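Section 3: Setting Up Your Storum Shelf Speaker

Welcome to the fun part! By the end of this section you'll have music playing, and if you skipped ahead without reading Sections 1 and 2, that's fine - just make sure the shipping tape is off the back vents before you plug anything in.

3.1 Choosing a spot

The Storum sounds good almost anywhere, but it sounds wonderful in the right place, and a few minutes of shuffling it around will pay off for years. Start with a firm, level surface at about the height of your ears when you're sitting down. A sideboard, a sturdy table or a deep bookshelf will all do nicely.

1. Leave at least 5 inches between the back of the speaker and the wall. The bass port is on the back and needs room to breathe.
2. Turn the speaker so the front faces the place you sit most often.
3. Play something you know really well (a song with a clear voice and a steady bass line is perfect) and listen from your usual chair.
4. If the bass sounds boomy, pull the speaker forward an inch at a time. If it sounds thin, slide it back toward the wall.

Note: Corners make the bass louder. Some people love this! If you don't, move the speaker along the wall until the low notes even out.

Small items that share a surface with the speaker can buzz at higher volumes. Picture frames, loose coins and glass lids are the usual suspects. A dab of museum putty or a felt pad under each one fixes it nearly every time.

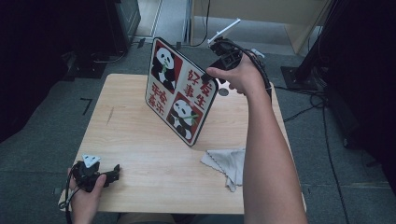
Rugs and curtains matter too. A room with bare floors and big windows can sound bright and a little harsh, and even one heavy curtain can soften that. Try it before you touch the tone controls in Section 4.

3.2 Connecting the power

1. Push the small end of the power cord into the socket marked POWER until it clicks.
2. Plug the other end into a wall outlet.
3. Press and hold the top button for 3 seconds. The ring light glows white, then turns green when the speaker is ready.

Caution: Use only the cord that came in the box. Keep it away from heaters and don't run it under a rug.

Caution: Never cover the back vents. If the ring light turns orange, switch the speaker off, unplug it and let it cool before you use it again.

3.3 Pairing your phone

1. Turn on Bluetooth on your phone.
2. Tap the pairing button on the speaker once. The ring light blinks blue.
3. Choose "Storum" from the list on your phone.
4. Wait for the two rising notes - that's your speaker saying hello!

Note: The speaker remembers up to 5 phones. Pairing another one drops the phone that was used least recently.

3.4 First listen

Set the volume low on both the phone and the speaker. Bring the phone up to 87 percent or so, then use the dial on the speaker for everything else. You'll get a cleaner sound this way, and the dial has a lovely smooth turn to it.

Go easy for the first few evenings. The woofer loosens up a little with use, and many owners notice fuller bass after a week or two. To save your placement and volume as the default, hold the dial down until the ring light flashes twice, then continue to Section 4.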